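Clilis opens household demonstration program with hand-held grippers

Clilis has begun recording household tasks with hand-held grippers, the company said in a June update to its developer pages. The work covers bedrooms first, with bed making, folding and clearing items from soft surfaces on the task list. Kitchens are planned for a later phase.

The program replaces most of the remote-control sessions Clilis ran under its earlier Osutell project. In those sessions an operator drove a bench-mounted arm from a second station, and each arm had to be shipped, leveled and calibrated before it could be used in a home. The new tool is carried by the person giving the demonstration. It has two opposed fingers, and a camera on the tool records the fingers and whatever lies beyond them.

Under the update, 30 homes have been enrolled and 396 demonstrations have passed review. A further 118 were rejected. The most common fault was lost tracking during fast wrist turns, followed by demonstrations that began with the fingers already closed on the cloth. Demonstrators are now told to start every run with the gripper open and to hold still for 2 seconds before the first grasp.

Clilis did not ask participants to tidy rooms beforehand. Bags, pillows and clothing stay where they are, and the task instructions name only the item to be moved. The company says policies trained on cleared beds in the Osutell work tended to fail when a second fabric lay near the target.

Bulturier, which supplies the tracking software, has changed how finger width is measured. The earlier release took it from a motor encoder. The current one reads it from the camera image, and the hand tool needs no powered joint for that purpose. 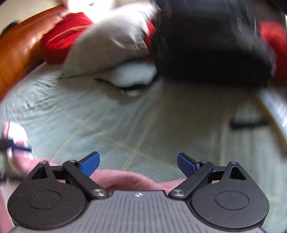
Remote control has been kept for one part of the work. After a policy has been trained on the hand-held recordings, it runs on a two-finger arm with an operator standing by at a remote station. If the arm stalls or picks up the wrong layer of fabric, the operator takes over, finishes the task and hands control back. Those corrections are stored separately and added to the next training round – up to a quarter of the total in any one round.

Arango will host the recordings. Access is limited to project partners for now, and file formats are listed in the update. Clilis has not given a date for wider release.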